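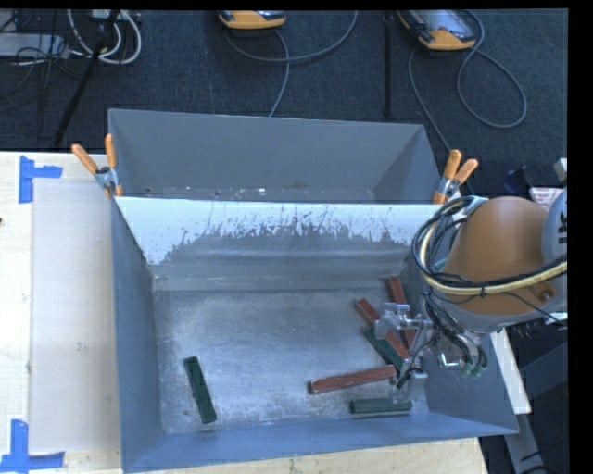
Red blocks and green blocks in the grey bin.

November, gone eleven at night

Went to the meeting about the water meters after all. Letay Lencho had saved me a chair near the radiator, so I couldn't very well slip out at half time as planned.

The man from Zevum had brought charts. According to him the average house in Irkville will save 90 pounds a year once the new meters are in. I asked what an average house was. He said it was a house of average use. I wrote that down word for word and I still can't get anything out of it.

Cledwyn Pritchard wanted to know who pays if the meter is wrong, and was told that the meters are not wrong. Cledwyn had brought his last bill, which says 3552 where it ought to say something like a third of that, for a man living alone with a shower he doesn't care for. The Zevum man looked at it for a long while and said it would be passed on. I have had things passed on before. My drain was passed on in spring.

Frøydis Nordin thinks I'm too hard on them. She has had hers since the summer and says her bills are down. Perhaps they are, but she was also away for most of August, and when I said so she went to see about the tea.

Fitting is free, apparently. Then on page four of the leaflet there is a charge of 565 if the pipe "proves unsuitable", and not a word on who decides. I showed Bethel Ejigu on the walk home and she stopped under the street lamp to read it twice. She had already signed - so had Mebrat, and most of their side of the road.

I haven't signed. I said I'd think about it, and the young woman with the clipboard wrote "yes" next to my name until I asked her to cross it out.

Must find last year's bills before I ring them. I think they're in the biscuit tin, or else I threw them out with the tin.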